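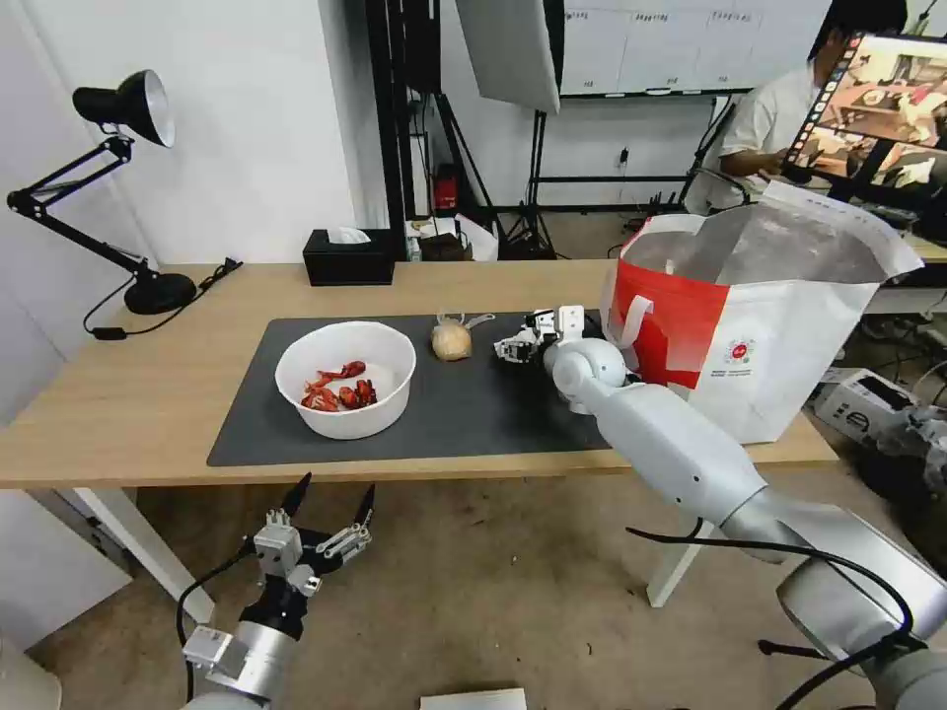 Crayfish in the white bowl, with a potato on the grey mat.

The Dundureo household's crayfish supper will be held again in May, and Elmarie Jacobs has kindly agreed to settle the menu. Guests are asked to note the following.

Crayfish will be served in the shell, in shared bowls. I allow 500 grams per person, which proved sufficient last year. Potatoes are to be boiled whole in their skins and salted at the table. Dwayne Achterberg will bring the butter and 2 lemons.

Tissues will be provided, as the shells are untidy to eat from. Guests travelling from Skorkgate should arrive by half past six. Parking is available on the neighbouring street, outside number 69.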